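Notes for young visitors, Terutden open day, May 9, 2020

## Parts of a robot arm

A robot arm is a row of stiff pieces joined end to end. Each joint has a motor. When a motor turns, every piece past it moves too. The arm at the Terutden open day is called Welley. Zofia Kaczorowski runs the demonstration, which lasts 18 minutes.

The tool goes at the end of the arm. It is held on by a flange, a flat round plate with holes for bolts. Robot makers use plates like this so that one tool can be taken off and another put on.
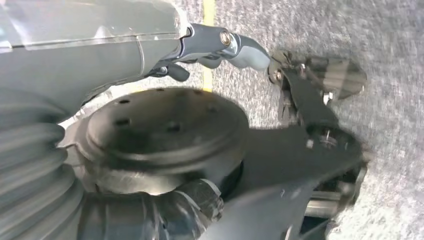

## Find these parts

- **Flange plate.** The black disc in the middle. Five small holes can be seen in its face.
- **Bracket.** The long, flat black arm that runs out from the disc. It carries the gripper finger.
- **Bellows.** The gray sleeve with folds like an accordion. Sleeves of this kind bend with a machine and help keep dust out.

## What the arm does at the show

Welley picks up foam blocks and stacks them in a tray. Each block weighs up to 300 grams. Shih-chieh Kwan types in where the tray is, and the program works out how far each joint must turn.

## Rules for visitors

1. Stay with your group.
2. Keep your hands off the arm, even when it is still.
3. Save questions for Pei-shan Yuen, who answers them in Room 2 after the show.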